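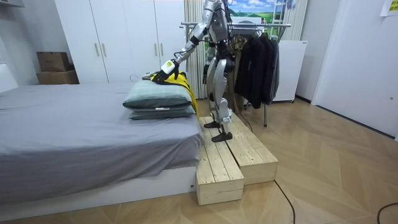
How does a robot learn to hang up a shirt?

Mostly it copies a person. Someone steers the robot through the whole job, over and over, while a computer saves every little movement. Later on, the computer looks through all those saved goes and works out what to do by itself.

I'm Zlata, and steering robots is my job! Kids at the Wesolthorpe library ask me about it all the time, so I've written down the bits they like best.

There are two main ways to show a robot something. The first is by hand. You take hold of the robot's arm and move it where you want it to go, a bit like when a grown-up held your hand to help you write your name. The joints remember how far they bent.

The second way is by remote control. You stand somewhere else and move your own arms, or a pair of handles, and the robot moves to match. I like this one better, but it's tricky at first. My friend Rami spent his whole first morning just trying to pick up a sock, and he kept squeezing his hand shut too early - so the robot did too, and grabbed a big handful of air.

Each go from start to finish is called a demonstration. You might think one good one would be plenty. You only had to be shown how to use a coat hanger once or twice, right? But you already knew heaps about clothes before that. You knew that cloth flops, and that a shirt has a hole for your head. A robot starts out knowing none of it, so one afternoon in September I did 30 demonstrations of the same job and went home with very tired shoulders.

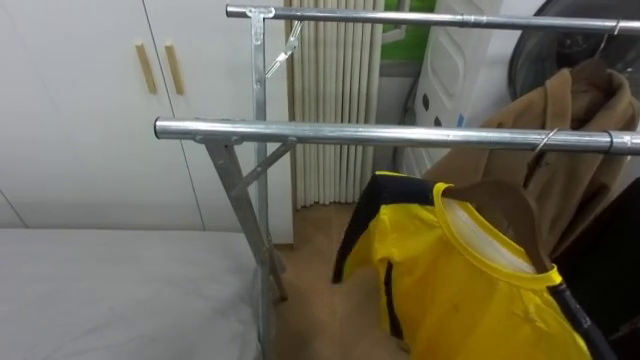

Clothes are some of the hardest things to teach with, too. A cup is the same shape whichever way you turn it, but a shirt can scrunch up in more ways than you could ever draw. The colour might change as well, or the collar might be folded under, or a sleeve might be tucked behind. So we mix things up on purpose. We start the shirt in a different spot, or twist it a bit, and then show the robot the job again.

Do I make mistakes? Loads! If I drop the shirt, I sometimes keep that go, as long as I pick it up again and finish properly. That way the robot gets to see how to fix a muddle.

Want to try it at home? Ask a friend to be the robot and close their eyes. Now get them to hang up a jumper using only your words - "left a bit, down, pinch!" Then swap, and this time guide their hands gently with yours. See which way is quicker, and tell me which one made you giggle more.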